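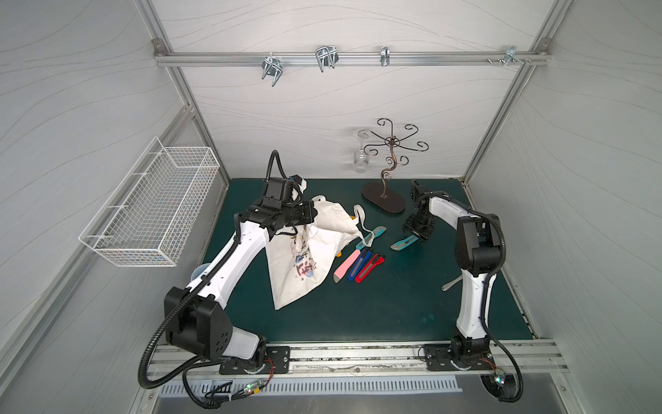 How soon can I switch the dehumidifier on after I've unpacked it?

Give it two hours standing upright first, and longer if it came to you lying on its side in the back of a car.

Section 3: Setting up your Hirkanow for drying washing

I wrote this part of the guide after a whole winter of running the Hirkanow in my own flat, so forgive me if I go on a bit. The basic set-up takes no time at all. Getting your washing dry overnight takes a bit more thought, mostly about where you put things.

Before you start

You'll need the machine itself, the water tank, the filter (it's in the thin bag taped inside the lid, please don't throw it out with the packing like I did) and a plug socket on the wall. An airer too, of course. I use the Jibrin folding one but any airer that lets air through will do.

CAUTION: Plug straight into a wall socket. Don't use an extension lead, and don't run the machine in a bathroom or anywhere it could be splashed.

Choosing the room

1. Pick the smallest room you can shut the door on. A box room is lovely for this. A big open kitchen is hard work for the machine and you'll be waiting ages.

2. Close the windows. I know, it feels wrong! But with a window open you're trying to dry the whole street.

3. Stand the machine on a hard, level floor. Thick carpet can block the vents underneath and makes the humming louder as well.

4. Leave a good gap behind it. The air goes in at the back and comes out at the top, so shoving it against a wall or tucking it under a shelf will slow everything down.

Fitting the filter and tank

5. Unclip the back panel by pressing down on both tabs. They're stiff when new.

6. Slide the filter in with the printed arrow facing you, then click the panel back on.

7. Push the tank in from the front until it sits flush. If the red light stays on, the float inside has got stuck. Take the tank out, give it a little wiggle and try again.

Note: If you've bought the Nukberg hose kit, leave the tank in place anyway. The machine won't start without it, even when all the water is going down the hose. Keep the hose running downhill the whole way, with no loops.

Hanging the washing

8. Spin everything a second time before it comes out of the washer. This saves more electricity than any setting on the machine.

9. Put heavy things such as jeans and towels on the side nearest the air outlet, and light things further off.

10. Hang big flat items in a single layer if you can, and open out the corners. Pillowcases are sneaky. The outside feels bone dry and the seams are still damp, so turn them inside out halfway through.
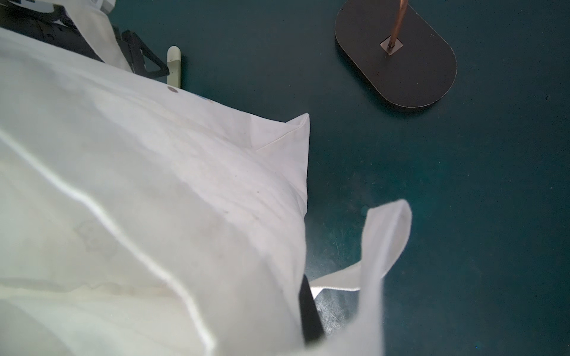

White fabric with a corner folded up to a point.

CAUTION: Never drape anything over the machine, not even a sock. It can block the outlet and overheat the fan.

Starting a drying run

11. Press the power button, then press Mode until the little shirt lights up.

12. Point the louvre at the middle of the airer. I used to aim it high and the bottom rail was always wet in the morning.

13. Set the timer. For a full airer of cottons I go for the longest setting, and a load of thick towels has taken nearly 14 hours in my spare room in January. Shirts are much quicker.

14. Shut the door and leave it be. Every time you pop in to check, you let damp air in from the hall (I still do it).

Note: The air coming out will feel warm. The room will warm up a bit too, and the cat will find it before you do.

Looking after it

Empty the tank after each run, even if it isn't full. The water is fine for mopping the floor but please don't drink it or give it to pets, and don't put it in a steam iron.

Every 14 days, take the filter out and run the vacuum over it with the soft brush. If it's really grubby, rinse it under a cool tap and let it dry fully before it goes back in. Wipe the outside with a damp cloth and nothing stronger.

If the machine stops early and the snowflake light is flashing, it's clearing frost off itself. Leave it switched on and it will start again. In a cold room this can happen several times in a night. If the light is still flashing after you've moved it somewhere warmer, see Section 6, or ring the Lakada repair desk with the serial number from the back panel.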